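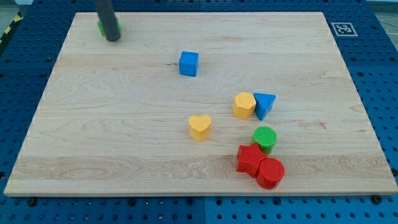 Tullio wants it on record that he said in November the Rorano vents would stick, and that he said it twice, once with his mouth full. Noted, Tullio. It is now on record. The vents stuck.

Notebook, greenhouse trial, start of the wet half of the year. Written up after lunch, from memory and from the back of a seed packet.

Where we are. Bay 1 is the basil, old fogging line. Bay 2 is the basil, new fogging line. Bay 3 is the peppers, which are not part of the trial and have done better than either. I mention it once and will try to be grown up about it from here on.

Vents first. The ridge vents on Bay 2 opened to a hand's width at 6:40 this morning and stayed there until Remo got up on the walkway with a broom handle. The controller was convinced they were fully open. It had a nice green light on to say so. Inside temperature went up for the whole of that time and the controller, seeing this, told the vents to open, and was informed that they had. Very polite conversation, no air.

Cause: grit and algae in the rack on the north side, plus one tooth chewed. Serena cleaned it with a toothbrush and ran the vents up and down a few times. They move. The tooth is still chewed. Rorano's manual says to replace the full rack, and the rack comes in lengths longer than our truck. Asked them for a short piece. They replied with a link to the manual.

Until we have a rack: whoever opens up looks at the vents with their own eyes. Not at the light.

Fogging line. The pump on the new line is holding pressure, finally. Last week's drop was the filter housing, which had been put back together without its O-ring. The O-ring was in the drawer with the labels. I'm not going to ask who did it, as I have a fair memory of doing it.

Nozzles 7 and 11 drip. Nozzle 11 drips onto the data logger, and the logger has taken it well so far. Moved the logger one post over. If you compare humidity before and after this entry there'll be a small step, and that step is me carrying a box six feet. Please don't write a paper about it.

Nii's question from the meeting, so I don't lose it: are we measuring the fog or the plants? The sensor in Bay 2 hangs at head height (Nii's head, so higher than most). The leaves are at the knee. He thinks we've been giving the air above the crop excellent growing conditions since the start. He held a hand sensor down in the canopy for 24 minutes and it was drier there than the logger said the whole time. Not hugely. Enough to be annoying.

Fulvio's view is that it doesn't matter as long as both bays are wrong in the same way. They aren't. In Bay 1 the sensor hangs lower, as somebody ran out of chain.

Decision: both sensors go down to just above leaf height tomorrow, same length of chain, measured with a tape this time. We lose the comparison with the earlier readings. Fulvio is sad about this. Fulvio may keep a third sensor at the old height if he finds one and labels it.

Harvest count. First cut, pots sold or sellable:

Bay 1: 2,114
Bay 2: 2,351

Before anyone rings Gentile to announce the future of fogging: Bay 2 has the better end of the building. It gets the morning sun an hour before Bay 1 because of the packing shed. It also got the fresher seed, for the first three benches anyway, until we noticed and mixed the lots. I'd like the difference to be the fog. So would the people who sold us the fog. We swap the bays for the second cut and then we'll see who's still smiling.

Rejects in both bays were mostly stretched stems and the usual yellow lower leaves. Serena pulled out a tray from Bay 2 with spots on it and has it bagged in the small fridge. Do not put lunch in the small fridge. Do not take lunch out of it either. Sample goes to the plant clinic with the next run into town. She says it looks like leaf scorch and I say it looks like downy mildew, and we've each put a coffee on it.

Substrate. The Lellemano mix arrived, 60 bags, on a pallet wrapped so thoroughly it took two of us and a bread knife. Texture is fine. It is wetter than the last lot and heavier for it, and if you fill the hopper to the old line, the potting machine bogs down and makes a noise like a cow with a grievance. Fill to the lower bolt. I've put tape on the bolt. Someone has already drawn a cow on the tape.

pH of the leachate on three pots, pulled off the line this morning: 5.8, 5.9, 6.4. The last one I did after my phone rang, so I'd like somebody else to repeat it before we complain to Lellemano. If it is still over 6 tomorrow I'll write to them. If it isn't, this paragraph never happened.

Feed tank. Tank B was mixed at the winter rate by mistake. It ran overnight, so both bays had it and the peppers too, and nobody died. EC on the drip was a bit high and came down by noon once we'd flushed with plain water. Recipe card is now on the tank itself instead of on the office wall, where it was mostly used for taking phone numbers. Remo is going to laminate it. Remo has been going to laminate things since the spring.

Shade screen. Fastutano came to look at the torn panel. Their man looked at it for a while and agreed it was torn. Quote to follow. He also said the drive cable on the east side is wound the wrong way round its drum and has been since it was installed, which may explain why the screen closes with such enthusiasm. He offered to rewind it for free while he was up there. I said yes before he could finish the sentence. It now closes like a normal screen and I slightly miss the bang.

He asked if we'd thought about a second screen for the winter heat saving. I have thought about it. I've thought about it every time the gas bill comes. Put it with the other thoughts.

Biologicals. Thrips on the yellow cards in Bay 3 are up again, peppers only, west door. Fresh predatory mite sachets hung on the first two rows. Please keep the west door shut. There's a sign on it asking you to do this, and the sign is on the side you can't see when the door is propped open.

To do, in no kind of order:

Lower both sensors, same chain. Nii and me.
Nozzles 7 and 11, new check valves. The spares are in the blue crate, under the things that aren't spares.
Repeat pH on fresh pots. Anyone but me.
Chase Rorano for a short rack. Tullio, who enjoys being right on the phone.
Swap fogging lines between bays before second sowing. Needs the lift, and the lift needs charging, and the charger is at Fulvio's house.
Bagged tray to the clinic. Serena.
Move this notebook off the potting bench. It's growing something on page four.

5:15. Vents closed on command, all the way, both sides, checked by eye. Pump off. Tullio says the south rack goes next and wants that written down too.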